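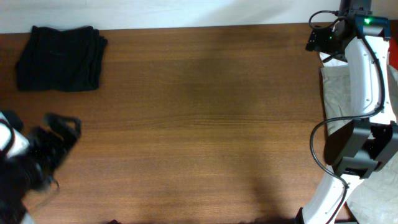 My sister-in-law reckons anyone who pays good money for a tin of wax has too much time on their hands, and she told me so over the phone while I was halfway through the second coat. She wipes her table down with whatever's under the sink and it looks fine, apparently. I've seen it. It doesn't look fine.

So, the Sutov hard wax polish, the medium tin, in clear. I picked mine up in April from the hardware place in Dusden, the one next to the bakery that shuts at two, and I've been meaning to write it up ever since. I went in for picture hooks. Came out with wax, no hooks, and a vanilla slice.

The table I bought it for came out of a farmhouse clearance at Paduvthorpe and had spent years under an oilcloth, which sounds like it'd protect the timber but mostly traps every bit of grime going. White rings, a dull strip down one side, and a sticky patch I never got to the bottom of. I gave the whole top a wash with warm soapy water, let it dry overnight, and then went over it lightly with fine steel wool. Do that part outside if you can, because the dust gets into everything, including your tea.

The wax itself is lovely stuff to use. It's firm in the tin, firmer than the Shehu one I'd been using before, and on a cold morning you'll be digging at it with a spoon. I ended up leaving it on the windowsill in the sun for a bit and that sorted it. Once it softens it goes on like butter, and you need far less than you think! I put too much on the first coat (of course I did) and spent most of an arvo rubbing it back out. The smell is a bit orangey with some turps behind it, and it hung around for a couple of days with the windows open. If you've got a small flat, keep that in mind.

The tin says leave it 20 minutes or so before buffing, but mine was still tacky then and dragged horribly. I gave the second coat a good hour and it came up beautifully, a soft sheen and none of that plasticky shine you get from the spray cans. The colour hardly shifted either. The Shehu always went a bit yellow on me, though it's cheaper and easier to spread, and I'd still use it on a shelf or the inside of a drawer.

Now for the grumbles. The lid is a shocker. You need a screwdriver to get it up, and after 2 goes it had bent enough that it doesn't seal properly, so mine now lives in a zip bag in the laundry. And the cloth that comes with it sheds lint like an old cat. Chuck it and use a worn-out T-shirt.

Months on, how's it holding up? Pretty well. Water beads on it if you get to it quickly, and the white rings have mostly gone, bar one stubborn one where I suspect somebody parked a teapot for a decade. Hot mugs will still mark it, so coasters are staying. I redid the end where I sit in winter and didn't bother with the rest.

Would I buy it again? Yep, and the tin's still more than half full so it won't be any time soon. Four stars, and the missing one's for the lid.

Posted 2020-09-12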